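Workroom Walk-Through, Surnden Building, Ground Floor
October 7, 2021

OK, same list as in September, with my comments after each item. I went in before lunch and did the whole thing in one go, so forgive the rambling.

1. Door and walkway
Door opens all the way now (thank you to whoever moved the Ekitness boxes!). Walkway to the sink is clear. PASS

2. Lights
One tube over the coat hooks is flickering. I put in a ticket with Cartwright, number 37, and they usually come within the week. PASS, with a note

3. Fire extinguisher
Tag is current, pin is in, gauge in the green. I'd still like it hung a little lower, I have to stretch for it and I'm not short. PASS

4. Worktable
I ran my hand along the wood edge looking for splinters and found none. The white board sits flat on top and doesn't rock when I lean on it. There's the little dark notch at the far edge, same as ever, and small stuff can drop through it, so keep screws and coins away from there please. PASS

5. Metal rails on either side of the table
Gave each one a good shake. Solid. They're right at hip height for me and I do bump into them (I have the bruise), so I'm asking for foam on the corners. Maybe Flodesmont still has that gray stuff we liked. PASS, foam requested

6. Cords and power strip
My one real gripe. The white power strip is on the floor to the right of the table with a cable plugged in, and there's another cable going over the edge of the board on that side. I want the strip up off the floor and the cables clipped down. The strip itself is fine, no scorch marks, and the switch clicks like it should. FIX within 9 days

7. Floor
Walked it in my socks, which I know is not official! No lifted edges, nothing sticky. PASS

8. Loose items
A tennis ball is exactly the sort of thing I'd step on and go flying. It goes in the clear plastic bin when you're done with it, every time. REMINDER

9. First aid box
Down to 4 bandages. I'm ordering a refill this afternoon, and more eyewash while I'm at it. FIX
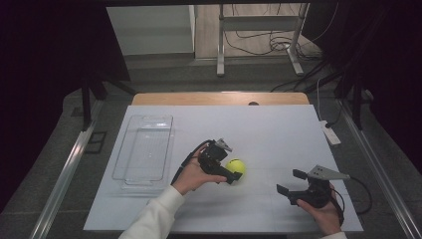
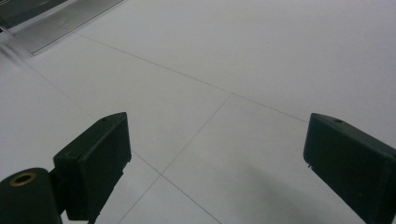

Items 4, 6 and 8 (first photo); pale tiled surface, close up (second photo)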